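Notebook, block-pushing cell (the Soreck arm), July

Came in early with a big mug of tea, meaning to spend the quiet hour on paperwork, and of course ended up at the cell instead, because the complaint from last night was still nagging at me. Jannik Sperling had left a note in the tray saying the tip was dragging at the far side of the board and clearing it nicely at the near side, and would I please have a look before he started his long run. He writes very polite notes, does Jannik, but I could tell he was fed up (underlined twice!).

First suspect was the tip itself, so I took it out and had a good look under the lamp. Nothing wrong that I could find. A little polish on the rounded end, the sort you'd expect after a few weeks of nudging things about, and no flat worn on it. I cleaned it with a drop of spirit, put it back, did the clamp up and gave it a tug. Then I put the dial gauge on the shaft and turned it by hand, and it ran true enough that I stopped worrying about it. So, not the tip, and I was rather relieved, as the spare is still somewhere at Albers waiting to be turned down.

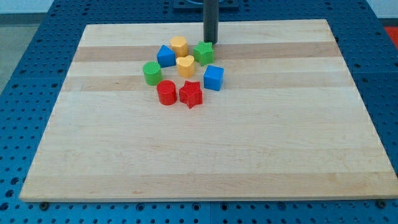 The board was the next thing to check, and I should have started there, really. It was changed at the end of last month when the old one cupped, and whoever fitted it (me, I'm fairly sure, though the log doesn't say) seems to have skipped the height check afterwards. I left all eight blocks where they were for the first go, the arm parked with its tip just above the board next to the green star, and slid a feeler gauge under it for a rough idea before moving anything. Then I boxed the blocks up and did it properly, corner by corner, jogging the arm down in tiny steps at slow speed with one hand on the stop. The far left corner stood 2 mm proud of the near right one. That's a huge amount for us! Jannik was quite right and I owe him a biscuit.

Lifted the board off, and there was a fat crumb of dried glue stuck to the table beneath that far left corner. Scraped it away with a plastic blade so as not to mark the blue, ran the vacuum over the holes for good measure, wiped the underside of the board and set it down again. Second round of heights was much happier, with all four corners close enough that the software offset can take care of the rest. Changed the offset in the Sullari settings page and saved it as a new profile, number 14, leaving the old one in place in case I've made a muddle of it.

While I was there I also went round the mounting plate bolts with the torque driver. One had a bit of movement in it, the others were fine. New paint-pen lines on all of them, so next time we can see at a glance if one has crept. Cable tie on the wrist lead replaced too, the old one having gone brittle.

Ran 52 slow passes over the bare board with the tip at working height, listening for the scrape. None heard. Jannik has the cell from lunchtime and wants 2,000 pushes out of it before anyone touches it again, which suits me very well.

Still to do: ask Albers about that spare tip. Add the height check to the board-change sheet (top of the page, please, where I'll read it). Find out from Trivo whether they can make us a thicker board in the same maple, as I don't altogether trust this one to stay flat through the damp months. And put the feeler gauges back in the metrology drawer, they're in my coat pocket.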